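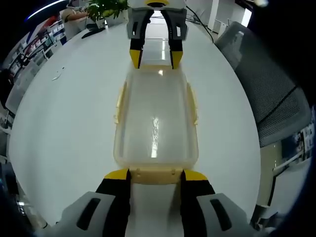

I love a box with four latches, and I will tell anyone who stands still long enough! If you pack soup, sliced fruit or dressed salad, the lid matters more than anything else in your bag, and closing it well takes a few seconds once you have the habit. Clear a bit of flat table first. Look at how the latches are arranged, with one at each side, a wide one at one end and a thin strip at the other. Those end pairs are what you'll work with, because the order you press them in makes a real difference.

How to close a four-latch box

1. Wipe the rim with a dry cloth. One grain of rice is enough to start a leak (ask my blue backpack).
2. Run a fingertip around the seal in the lid and push down any part that has lifted out of its groove.
3. Set the lid on square and press the middle gently with your palm to let some air out.
4. Close the two end latches together, one hand on each. You want a click from both.
5. Now do the two sides the same way.
6. Tip the box over the sink. If it drips, open everything and start again from step 1.

Going around in a circle, one latch after another, tends to pull the lid toward the first corner. My friend Irén Vörös did it that way for years and swears her lunches have been drier ever since she switched!

Opening is the same in reverse: sides first, then ends. Lift each latch from its tab with the pad of your thumb, and go slowly if the box has been in the freezer, when the hinges can be stiff.

Washing

Take the seal out every couple of weeks and soak it in 500 ml of warm water with 2 teaspoons of baking soda. Let it dry completely before it goes back in. I store mine with the lids resting on top, unlatched, and they smell so much fresher.

Magdolna Nyitrai, 16 Aug 2021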